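Subject: Re: [grasdale-homes] Radon number all over the place, do I need a fan?
From: Joanie
To: grasdale-homes list

Hi Mulugeta, and hi everyone who's been lurking on this one,

Sorry for the slow reply, I had your message flagged and then my sister came to stay and the whole week went out the window. I'm going to answer in between your paragraphs the old-fashioned way, so scroll down if you only want the fan part.

> On a cold evening in January, Mulugeta Gidey wrote:
>
> Hello list. We bought the house at the bottom of Grasdale last fall
> and the seller gave us a radon test that said everything was fine. My
> wife's brother gave us one of those Cledeo plug-in detectors as a
> housewarming present and I put it in the basement. The first day it
> said one and a half. The next week it said six. Then it went down to
> three and now it is back up over seven.

Okay, first thing, congratulations on the house! Second thing, please don't panic over the seven. My first winter with a detector I was going down there in my bathrobe three times a night to look at the little screen, and all I got out of it was cold feet. The daily number bounces. It bounces when the wind picks up, it bounces when the furnace runs a lot, it bounces when a storm comes through and the air pressure drops, and it bounces when somebody does four loads of laundry with the dryer pulling air out of the basement. What you want is the long average. On mine you hold the side button until the display flips over to it, and I think yours is the same model or the one after it.

The seller's test doesn't surprise me either. Most of those are the short kind, a couple of days, and if it was done in early fall with mild weather and people opening windows, you'd get a nice low number out of a house that isn't low at all in January. I'm not saying they cheated. Ours came up fine too when we bought, and it was not fine.

> The basement is where my son has his bedroom. He is sixteen and
> sleeps there every night and also does his homework there and,
> I think, everything else. So this is my real worry. If it was only
> storage I would not write to you.

Yeah, that changes it for me. A basement you walk through to get a jar of pickles and a basement where a kid sleeps are two different questions. The risk from radon is lung cancer and it builds up over years, so what counts is how much air he breathes down there over a long stretch and not whether last Thanksgiving was a bad night. But a long average over four is where most folks in this country say go fix it, and with a bedroom down there I'd want it fixed even if it came out a bit under. And if he smokes or vapes or any of that, well, I'm not his mother, but smoking together with radon is a lot worse than either of them alone. Might be worth bringing up at dinner.

In the meantime, is there any chance of moving him upstairs for a few weeks? We put my nephew on a fold-out in the dining room while ours was being sorted out and he complained exactly one evening and then figured out it was closer to the fridge.

> I moved the detector around. By the sump pump it reads higher. On the
> shelf by the window it reads lower. Which one is true?

They're both kind of true, but neither one is the one you want. Put it in his room, on a nightstand or a bookcase, up about where his head is when he's sleeping or sitting. Keep it away from the window and away from any vent that blows, and not in a closet, and not right over the sump. Then leave it there. The moving around is probably half of why your numbers look so wild, and every time you move it you should clear it and start the average over, otherwise you're mixing the sump with the bedroom and you end up with a number for a place that doesn't exist.

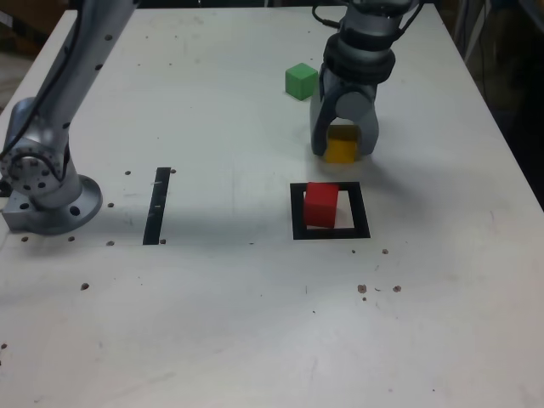
Where should the detector go when the house is empty for a week or two?

Leave it right where it is and write the dates you were gone on the calendar. A closed-up house usually reads higher than one with doors opening all day, so when you look at the average later you'll want to know which days those were. I keep a pencil on a string next to mine, and my husband has opinions about the string.

> I asked two companies to come. One was Kovalchuk, who several of my
> neighbors used. The other one I found online and he wanted to sell me
> a fan on the telephone before seeing the house. He also said I should
> first buy a better monitor for 300 dollars because the Cledeo is a toy.

Oh boy. I'd stay away from the phone guy. I don't know him and maybe he's a sweetheart, but you can't pick a fan for a slab you haven't looked at. What's under the concrete matters more than anything. If there's gravel down there the air moves easily and a small fan will do it from one hole. If it's packed clay, or if there's a footing running across the middle where somebody put on an addition, then you might need two suction points or a stronger fan, and you only find that out by drilling a test hole and checking whether the suction reaches the far wall. The good ones do that before they give you a price, or at least they tell you the price might move once they've done it.

About the 300 dollar monitor, save your money. The home detectors aren't perfect, but left alone for a couple months they'll get you close enough to make a decision. If you want a second opinion get one of the mail-in long-term test kits (the little plastic puck that sits there for three months or more and then goes to a lab) and set it right next to the Cledeo. When I did that the two agreed well enough that I quit worrying about it. Wait until the puck is back before you throw any rocks at the detector.

Kovalchuk did ours, by the way. They were here most of one day, tidy, took their boots off without being asked, and they explained the whole thing to me twice because I didn't get it the first time. My one gripe is that they ran the pipe up the outside right by the kitchen window and I didn't think to say anything until it was glued. So walk the route with them beforehand! Ask where the pipe comes up, where it goes through, and where it lets out. It has to let out above the roofline and well away from windows, and the fan can't be in the basement or anywhere people live, it goes outside or up in the attic or in a garage with no rooms over it. If a pipe with pressure in it ever leaks you don't want that happening next to your kid's bed.

> Can I do something myself before paying? I saw a video where a man
> paints the floor with a special paint. Also, should I just keep the
> windows open?

The windows thing works while they're open and quits when you shut them, and in our winters your heating bill will make you cry. It can even go backward on you: if you open them upstairs and not down, the warm air goes out the top and the house pulls harder on the basement floor. So I wouldn't count on that as a plan.

Paint, meh. It won't hurt, but I've never met anyone on this list who fixed a high house with paint. Concrete keeps cracking and the gas finds the new crack. What I would do is seal the obvious stuff, and you can do that in an afternoon. Get a proper lid with a gasket on the sump (this made a difference at our place all by itself, though not enough). Run polyurethane caulk along the gap where the floor meets the wall, and around any pipes that come up through the slab. Check the floor drain has water in the trap. You'd have to do most of it for the fan to work right anyway, so it's not wasted work. Keep the receipts and tell Kovalchuk what you've done, they may knock a little off.

If you've got a dirt crawl space on one side, like a lot of the older places at your end of Grasdale, tell them about that too. Ours is 80 years old and had a section behind the furnace that we honest to goodness didn't know was there. That needed a plastic sheet sealed down over the dirt and a branch of pipe going under it.

> Last question, does the fan make noise and does it use a lot of power?

Ours is an Arov and it's a hum. In the yard you hear it, in the bedroom you don't, or I don't. It pulls roughly 70 watts and it runs all day and all night, forever, don't let anyone talk you into putting it on a timer or a switch somebody can bump. I worked it out once and it came to 80 dollars a year on our rate, plus some heated air going out with it that I can't really put a number on. The vibration was worse at first because one of the straps was loose against the siding and it sounded like a bee in a coffee can. They came back and put a rubber coupling on.

There'll be a little U-shaped tube with colored liquid in it stuck on the pipe. If the liquid is at two different heights, the fan is pulling. If it's level on both sides, the fan has quit and you should call. Show your son how to read it, he lives down there after all. It doesn't tell you the radon level though, people mix that up all the time, so keep the detector plugged in too and do another test after the fan has been going a day or more, and then again every couple of years or if you ever remodel.

So if I were you: detector in the bedroom and leave it be, boy upstairs if he'll go, caulk gun out, Kovalchuk in for a look. Ask them if they can get to it before April, they get busy when the houses start selling and everyone wants a test yesterday.

One thing I forgot to ask, are you on a well or town water? If it's a well, some of it can come in through the shower, and that's a whole other test. Usually it's the smaller part but with numbers like yours I'd want to know. Somebody up on the ridge had that, I can't remember if it was posted here or if I heard it at the dump. If whoever it was is still reading, would you tell Mulugeta which lab you used? The one I had written down doesn't do water any more.

You're welcome to come look at our setup, just holler first so I can move the car. The pipe's ugly but you'll get the idea.

Joanie

PS I have a leftover tube of the gray caulk, unopened, and the old sump lid with no gasket if anybody wants it for something. Side porch.

_______________________________________________
grasdale-homes mailing list
To leave the list, send a message with "unsubscribe" in the subject line
Please trim your quotes when replying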